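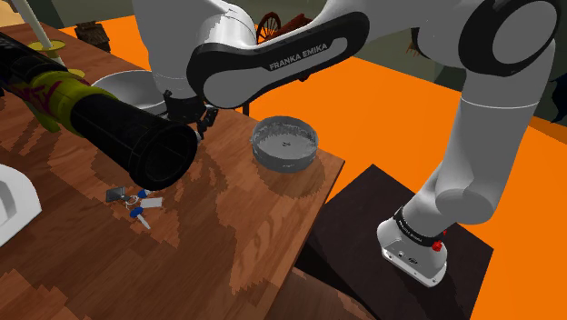 Review: Lilla tabletop simulator, school and club licence
2019-11-18

Our robotics club has used Lilla since June, mostly for the pick-and-place half of the Grorkance student challenge. Before that we had Mavo, and I will compare the two where it matters.

Lilla gives you a simulated arm, a room and a table, and lets you fill the table with whatever you like from its object library. The licence costs £99 a year and covers 6 machines. Installing it on the school computers took two evenings, mainly because the graphics drivers were old.

What works

The arm is the best part. The members who had read up on the joints found that moving them one at a time made sense straight away. Scripts are short and the error messages are in plain English. Mavo would simply stop.

The library is large and a bit daft. One of our table layouts has bowls, a small ball and a rocket launcher with graffiti on it, all on the same wooden top. The younger members like this a great deal. It is also decent practice, as a long object lying across the table takes up space the arm has to be planned around.

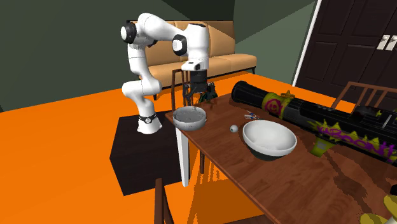

What does not

Shadows have blocky edges and some of the colours are very strong, the orange floor in particular. You can change the floor, but the setting is buried two menus down.

Objects can be placed partly over the table edge without any warning. We lost marks in a practice round to a bowl set too near a corner.

Saving is slow on older machines. The manual is thin on cameras, and we ended up using the notes from the Akanda summer course instead.

Verdict

Good value for a club that already writes some code. Complete beginners will need an adult beside them for the first few sessions. We have renewed for another year.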